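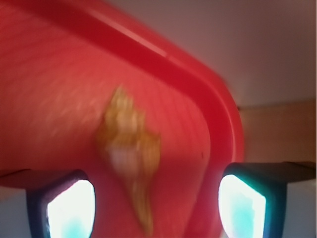
On November 2, 2023, Farkine wrote:
> 9 failures in 80 cycles is not a chore done. A dishwasher with that rate
> goes back to the store. I also don't see why thin-walled plastic is still
> the hard case. Is it grip force or is it vision?

Vision, mostly. Glossy plastic at close range gives the wrist view very little to work with: highlights move with the arm, and at speed the surface smears into streaks. Once the rim is past the fingertips the controller is working from its last good estimate. Force is a smaller part of it. Of the 9, we put 2 down to slip.

On the rate, I agree for a kitchen. For the Brukham packing bench I don't. An operator is already within reach there, and a missed pick costs one retry. The Maldonado line has no operator and I would not install it there.

The January log has 393 cycles on the old finger pads, same task, same lighting. I have not merged it with the new set because the approach angle was changed in between. Anyone who wants to compare should filter on approach first, then on speed. Please don't quote a combined figure.

Still open: nesting. Picking one tray off a table is close to usable. Separating two that are stuck together is not, and most household stacking is that second case.

--
Cutari manipulation list
To unsubscribe, send a blank message with "leave" in the subject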